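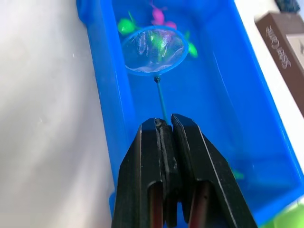

Sulix recipe box

Hi! I typed up my grandmother's recipe cards over the winter and ended up with a pretty big pile — nearly 300 of them — so I figured I'd share. It's one plain CSV, one row per recipe.

Columns: title, servings, ingredients, steps, notes

The notes column is my favorite (she had opinions about nutmeg). I kept her spelling everywhere, even "brocolli".

Known problems
11 cards have no oven temperature. Row 29 stops halfway through a plum cake, and I haven't found the back of that card yet. Servings are her guesses, and she fed big eaters!

Thanks to Musyoka Mussa for proofreading the soups.

License: CC BY 4.0. Cook whatever you like, and open an issue if you spot a typo that isn't hers.

Last updated 16 Apr 2025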